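Products > Bin Picking > Cells and Spares > Jivari wrist guard kit

Jivari Wrist Guard and Cable Clamp Kit

Category: Robot accessories / Service notices

The Jivari kit is a replacement wrist guard and set of cable clamps for small robot arms used in bin picking. It replaces the first version of the kit, which we stopped selling after two arms were damaged in use. If you have the first version fitted, please read the notice below before you run the arm again.

Safety notice, May 6, 2019

On the first version, the clamp nearest the wrist could work loose. Once it did, the cables behind it had enough slack to hang below the joint. When the arm reached low into a bin, the slack could catch on the rim or on an item, and the arm would carry on pulling until it tripped on overload. In both reported cases the gripper cable was torn out of its plug and the gripper lost power. A gripper that loses power may drop whatever it is holding.

No one was hurt. Both arms were inside guarding and the gates were shut.

The fault was in the clamp screw. It was too short for the thicker cable bundles that many customers run, and only a couple of threads were taking the load. Shaking during fast moves did the rest. Our fitting sheet gave a tightening figure but did not say how thick a bundle the clamp would take, and it should have.

What to do if you have the first version

Stop the arm and isolate it. Look at the clamp body. The first version has a plain face; the second has a raised line across it. If the face is plain, take the kit off and contact Clerkwood for a free exchange. Do not fit a longer screw of your own, as the threaded insert is not deep enough to take one safely.

Check the cables for flattening, cuts or a shiny worn patch where they pass the wrist. Replace any cable that shows these marks. Check the plug at the gripper end too, and give it a light pull by hand with the power off.

Arms that work in deep or steep-sided bins should be checked first, as they bend the cables most. 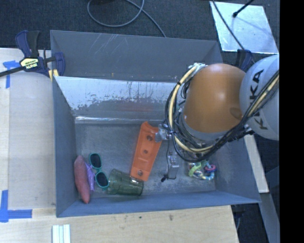

S. Ó Dubhghaill

Mixed items in a sloped bin make for awkward reaches. A drinking glass on its side, a pair of sunglasses and a baby toy made of rings all need a different approach, and the wrist may turn a long way between one pick and the next. Cables that run along the outside of the arm have to follow every one of those turns. If they are tied too tightly they pull at the plugs, and if they are too loose they snag.

When you set the slack, move the arm by hand control to the lowest and furthest pick in each corner of the bin. Turn the wrist to both ends of the range your program uses. The cables should form a smooth curve at every point and should not touch the bin. Tighten the clamps only after you have done this, then go round the same points again at low speed.

Small loose items with cords or leads need extra care. A lead can loop over the gripper and be drawn up to the wrist. The new guard has a closed lower edge to help keep leads out, but it will not stop all of them. Clear the gripper before you restart after any missed pick.

What has changed

The clamp screw is longer and goes into a deeper insert. The clamp has a rubber liner so that it grips without crushing. The guard is now one moulded piece with a closed lower edge, and it comes off without unplugging the gripper. The fitting sheet now gives the largest bundle size and the order of tightening.

In our test shop at Dernolwood we ran the new kit for around 200 hours on a picking cycle with the wrist turning fully each time. The clamps were still tight at the end. We still ask you to check them monthly.

In the box

Wrist guard
2 cable clamps with liners
Screws and hex key
Printed fitting sheet

Price: £64 plus VAT. Exchange kits are free, including return postage.

Delivery

Exchange kits are being sent first. New orders placed now will go out in June. Please give the make and model of your arm when you order, and the measured thickness of the cable bundle at the wrist.

The kit protects cables only. It is not a safety device and does not replace guarding, interlocks or your own risk assessment.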